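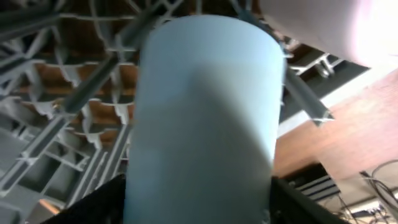

A light blue cup and a grey dish rack.

Search this site
Enter keywords
Go

Flemham community kitchen to reopen in January

The shared kitchen at Flemham will open again in January with new cups, new racks and a longer washing-up counter, the Villaseñor Trust said on Friday.

The kitchen closed in the autumn when a leak under the sink damaged the floor. The floor has been relaid and the pipework replaced. The trust used the closure to change how crockery is washed and stored, after complaints that clean cups were being stacked while still damp.

Cups will now be left on a plastic rack to drain before they go back in the cupboard. Tea towels will no longer be kept by the sink.

"People were drying everything with the same wet cloth," said Guadalupe Olvera, who manages the building. "A rack takes up more room but we have the room now."

The trust has bought 100 cups to replace the mixed china that had built up over the years. Any old mugs that have not been claimed by the end of the month will go to the charity shop in Ovdale. Two large teapots are being kept.

The repairs were paid for partly by a grant of £1000 from the Zinero Fund. The rest came from hire fees and the summer fair.

Lunch club members will be the first to use the kitchen. The club has 39 people on its list and has been meeting at Ovdale chapel hall during the work. Noemí Quintero, who runs it, said the chapel had been very kind but the walk was too far for several members.

Groups wanting to book the kitchen should speak to Faustino Ventura at the front desk. Hire charges are unchanged. Anyone who left baking tins or serving dishes in the old cupboards can collect them from the desk on weekday mornings.

Last updated: 12th December

Contact us | Copyright Flemham News | Back to top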